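# How Do Letters Get Bumpy? The Story of Embossing

Have you ever run your finger over a birthday card and felt the words sticking up? That's embossing, and it's brilliant!

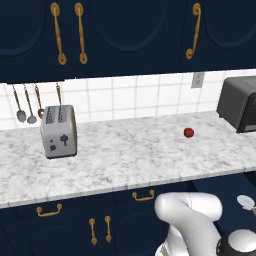
*White tiles, a marble worktop and dark blue cupboards.*

Embossing means pushing a shape into paper so that it stands up from the page. You don't need any ink at all. If you close your eyes, you can still "read" the picture with your fingertips!

## Squashing paper between two plates

A printer uses two metal plates that fit together like a jelly and its mould. One plate has the shape sticking up. The other has the same shape, but hollow. The paper goes in the middle, the press closes with a great big squeeze, and out comes a raised star, or a crown, or somebody's initials.

Why doesn't the paper spring flat again? Paper is made of tiny plant threads called fibres, all tangled up together. When the press squeezes hard, the fibres bend and stretch into a new shape, and they stay there. Thick paper works best. Thin paper can tear (try pressing a pencil into a tissue and you'll see what happens!).

If the shape goes down into the paper instead of up, it has a different name: debossing.

## A visit to the press

Higinio Salinas runs the card workshop at Ondley. His biggest press is called Becerra, and it can stamp 30 cards a minute. One busy March he made more than 2000 wedding invitations, each with a raised swallow in the corner. "I still feel every new design with my thumb," he says. "My thumb spots mistakes before my eyes do!"

## Try it yourself

You will need a coin, a sheet of kitchen foil and a cotton bud.

1. Put the coin on a table and lay the foil over it, shiny side up.
2. Hold the foil still with one hand.
3. Rub gently all over with the cotton bud.
4. Lift the foil off and turn it over.

One side is embossed and the other is debossed. Can you tell which is which with your eyes shut?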